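Bekport Home Help > Storage and Closets > Rails and Brackets

Reusing a dark rod as a closet rail -- what is it made of, and which sockets?

Viewed 122 times
Tags: closet rail, sockets, identification

Question

I have one long dark rod left over from a box of mixed hardware. There was no label on it and no parts list in the box. I want to use it as a hanging rail in a hall closet with white side panels. The closet is a Havard, the older narrow version, and the original rail was missing when I got it.

Data so far:

Length: 1,144 mm, cap to cap
Weight: 344 g on a kitchen scale, caps included
Magnet: does not stick anywhere along the length
Ends: plastic caps at both ends, glued. I have not tried to remove them.
Finish: matte, nearly black

The closet interior is wider than I need, so the rod would have to be shortened a little after I pack out one side. The load would be shirts and two or three jackets. I would like to use the Tosh side-mount sockets because I already have a pair. They are marked 25.
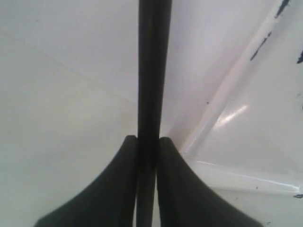 The rod, matte and nearly black, with the paler gray band along its left side.

Questions:

1. Is this wood or metal? I can't tell through the coating, and the weight seems low for either one.
2. Will it fit a 25 mm socket? I don't own calipers.
3. Is a center support needed at this length?

Answer 1 (accepted)

Take the diameter first, as everything else depends on it. Wrap a strip of paper tightly around the rod, mark the overlap, lay the strip flat and measure between the marks. Divide by 3.14. A 25 mm rod gives 78.5 mm. Do this near both ends and once in the middle. In your photo it looks wider at the top than at the bottom, and a photo is no basis for ordering a socket. If the end measurements differ by more than 3 mm on the strip, the diameter differs by nearly 1 mm and the narrow end will be sloppy in the socket.

Material, assuming 25 mm:

Solid rod: the volume is about 561 cubic cm. 344 g over that is 0.61 g per cubic cm. That is well within the range for wood.

Steel tube: out. The magnet would stick to ordinary steel. A stainless tube might pass the magnet test, but with a 1 mm wall it would still weigh nearly twice what you have.

Aluminum tube: with a 1.5 mm wall it comes to 342 g. Very close to your figure, before caps.

So weight and magnet alone leave two candidates, wood or aluminum tube. You are shortening it anyway, so cut one end and look. If you want to know beforehand, leave it overnight in a cool room and pick it up with a bare hand. Aluminum feels distinctly cold, wood does not. Tapping it with a spoon also works, although the caps deaden the sound somewhat.

Center support: take 12 kg of clothing, evenly spread, over the full length. Sag in the middle for the aluminum tube is a little over 4 mm. For solid softwood it is 12 mm, and wood will creep further over the years. I would leave the support out for aluminum and fit one for wood. Sag grows quickly with span, so taking even 100 mm off the length helps.

Cutting: wrap masking tape around the cut line, mark on the tape, and use a fine blade. A tube cutter is good on aluminum but will crush the coating on wood. Deburr the end before it goes in the socket.

Comment from original poster: Strip measured 79 mm at one end and 78 mm at the other. Marks were made with a blunt pencil. It felt cold on Wednesday morning.

Reply: That is 25.1 and 24.8. Within your pencil error. Probably aluminum, then. Check the cut end and treat it as 25.

Answer 2

The Tosh 25 sockets come in two types, open top and closed ring. With the closed type you have to slide both sockets onto the rod before you screw them to the panels, and there must be room to get the screwdriver in. On the narrow Havard there isn't much on the left. Use the open type there if you can.

Also check the side panels. Mine were particle board and the original screw holes had crumbled. I moved the sockets up 40 mm and used new holes with a pilot. Leave the rod a couple of mm short of the gap between the socket backs or you will push the panels apart.

Hangers with metal hooks will mark a dark matte coating. Mine has a shiny line along the top after one winter. A Tirkberg clear cover strip fits over a 25 mm rail, but plastic hooks are cheaper.

Comment: Which screws did you use in the new holes?

Reply: The ones that came with the sockets.

Answer 3

just get an adjustable one, they extend to whatever width you need and no cutting

Comment from original poster: Adjustable rails have a step where the two tubes meet and the hangers catch on it. I would also like to use what I have.

Status: solved
Related: Rail sockets pulling out of particle board -- Spacing for double hanging rails -- Removing glued end caps without splitting them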